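4.3 Comparing two finger sets on an appliance door

Revised June 2023

Use this procedure after the wrist camera has been calibrated (section 3) and before you choose the finger set for your installation. It applies to the Lisano long fingers and the Rüegg short fingers. Run the whole procedure with one set, then repeat it with the other.

1. Switch the arm to Hold and press the stop button.
2. Fit the fingers to the gripper. Tighten both screws on each finger by hand, then a quarter turn with the key supplied.
3. Release the stop button. In the controller, open Tools > Fingers and select the set you fitted.
4. Open and close the gripper 10 times with nothing between the fingers. If the fingers do not meet at the tips, go back to step 2.

CAUTION: The controller does not detect which set is fitted. If the wrong set is selected, the tips will stop in the wrong place and may strike the door.

5. Move the arm by hand until the camera faces the door of the machine. Keep cables on the floor clear of the base.
6. Open the fingers into a V and check the live view. Both tips must be visible, and so must the rim of the door.

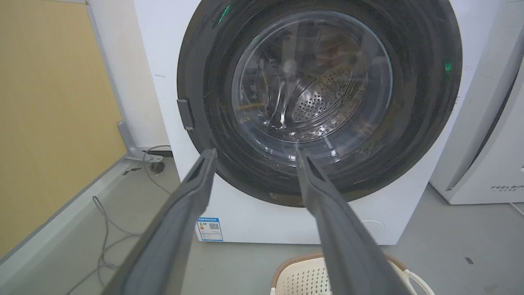

7. Set the speed limit to Low and the force limit to 2.
8. Press Approach. The arm moves forward in short steps and waits for you to confirm each one. Stop when either tip is close to the rubber.
9. Save the position under a name that includes the finger set.
10. Press Retract and wait for the arm to come to rest.

Note: Glass and polished steel reflect room lights and can upset the distance reading. If the reading jumps while the arm is still, dim the lights or turn the wrist slightly and repeat step 8.

The log holds up to 500 approaches. Older entries are overwritten, so export the log before you change fingers. Files from both sets can be opened together in Produrico, where the columns "tip error" and "retries" are the ones to compare.

Do not use the fingers to pull on the rubber seal. For door opening, see section 4.5.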